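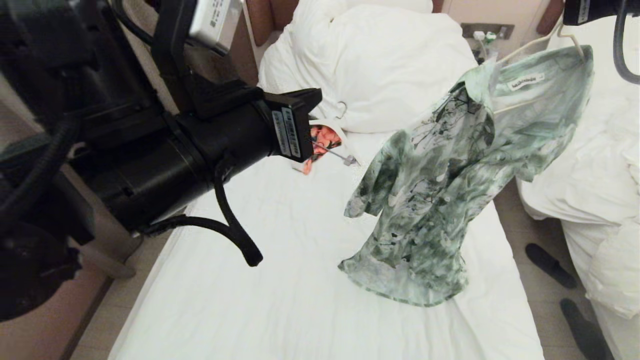
Sodar 衬衫整理图文集 说明文档

写在前面

Sodar 收的是一件很平常的事:把短袖衬衫从衣架上取下来,在床上摊平,叠好,或者反过来,把摊着的衬衫重新挂回衣架。做这件事的人每天都在做,可是真要找一批照片,能看清领子怎么翻、袖子往哪边跑、下摆堆在床单上是什么形状,找起来并不容易。我们最初只是想给 Pledmont 的衣物整理手册配几张图,配着配着就停不下来了,索性单独理成一个集子,写上说明,放出来给同样对衣服摊在床上这件事有兴趣的朋友用。

说明写得有点啰嗦,请多包涵。赶时间的话,看“目录结构”和“已知问题”两节就够了。

收了些什么

目前一共 1,063 张照片,其中大约 700 张拍的是衬衫已经放到床上之后的样子,其余是还挂在衣架上、或者刚好介于两者之间的样子。后面这一类我们自己最喜欢,衣架还撑着肩膀,下摆却已经搭到床单上,布料在那里堆出一小团褶子,每次都不一样。

衣服以短袖、前开扣、有翻领的衬衫为主。花色上我们有意偏向花的:扎染、水墨晕染、枝叶和花朵的印花,绿色系尤其多。素色衬衫容易看清轮廓,收起来省心,可是大家衣柜里总有几件花的,花纹一乱,口袋的边、门襟的线就都藏进图案里去了,标起来很考验眼睛。手册要是只教素色的,读者拿到自己的花衬衫还是会犯愁。

床单统一用白色。试过浅灰和米色,浅色衬衫放上去边缘发糊,最后还是回到白的。床单没有特意熨过,平时铺成什么样就是什么样。

几个用词

Alemayehu 是标注表的名字,下面几个词都按这张表来,写在这里免得各说各的。

“领口打开”:翻领向两侧散开,能看到后领内侧。那里如果缝着领标,记“有领标”,字认不清就写“不可读”,请不要猜品牌。

“正面朝上”:门襟和扣子朝向我们。只要能看到一粒扣子就可以记,不必等到整排都露出来。

“袖子展开”和“袖子被遮”:左右袖分开记。左右一律按看照片的人来算,不按穿衣服的人来算。这一条我们中途改过一次,早期的记录已经全部翻过来重写,如果您还找到漏网的,请告诉我们。

“下摆出画”:衬衫下摆超出照片下缘,看不完整。这类照片不删,但不参与量衣长。 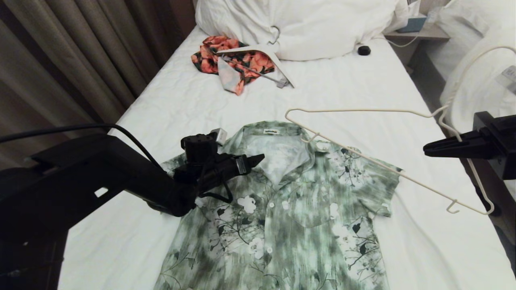
“胸袋”:看得到轮廓就记,哪怕只有很淡的一道。印花衬衫的胸袋常常跟花纹混在一起,两位标注的人意见不同时,记“隐约”,不要硬选有或没有。我们为这一个字段来来回回讨论过好几轮,最后觉得老老实实留一个中间档,比争出个结果更有用。

摊平的时候我们怎么做

这一部分本来是手册的内容,Grevbridge 那边试读之后建议搬一份过来,说看照片的人也用得上。

先让领子朝着床头。提着衣架把衬衫放低,下摆先碰到床单,再慢慢往床头方向放,后背就会自己铺开大半。衣架最后再抽,从领口一侧斜着出来,别从下面硬拽,领子容易被带歪。

衣架抽走以后先理领子,把两个领尖分开放平,再顺着门襟往下抹一遍。扣子扣不扣都行,我们习惯扣中间一粒,门襟不跑。接着理袖子,短袖衬衫的袖口往外轻轻一拉就平了,不需要像长袖那样来回折腾。下摆放在最后,哪边长哪边短,捏着两侧的缝线对一对就好。

软一点、滑一点的料子会往床中间溜,可以在肩膀的位置用手背压一会儿。厚棉布不用管它。

要挂回去的话,顺序反过来:先把衣架从领口伸进去,两个肩膀都撑到位了再提,提的时候看一眼后领有没有窝在里面。

目录结构

hanging:还挂在衣架上,下摆悬空
touching:挂在衣架上,下摆已经碰到床单
flat:已经平放在床上
folded:叠好的
notes:标注表和修改记录

文件按衬衫分组,同一件衬衫的照片放在一起,组内顺序不代表时间先后。请不要拿相邻两张当作前一步和后一步来用,我们整理的时候没有保留这个信息。如果您要划分训练和测试部分,建议按衬衫来分,别按单张来分,不然同一件花衬衫两边都有,结果会好看得不真实。

已知问题

folded 这一类偏少,只有 100 张,而且叠法单一,基本都是两侧往后折、再对折一次。习惯卷着放的朋友恐怕会失望,我们手头确实没有。

浅绿和灰绿在不同光线下差别很大,颜色字段请当作参考。同一件衬衫在上午和傍晚被记成两种颜色的情况,我们自己就碰到过。

白色塑料衣架放在白床单前面不太显眼,衣架轮廓的标注比衣服轮廓粗糙一些。

有 5 组照片的领标字段是空的,不是没有领标,是还没来得及看。

使用与反馈

个人学习、教学、写文章配图都可以随意用,注明出自 Sodar 就好。要放进出售的印刷品里,请先跟 Pledmont 说一声。

发现标错的地方,最方便的办法是在 notes 目录的修改记录里加一行,写上文件名、原来的值和您认为对的值。理由可写可不写,写了我们会很高兴地读。下一次更新打算在八月,主要补叠好的那一类,再添几件格子衬衫。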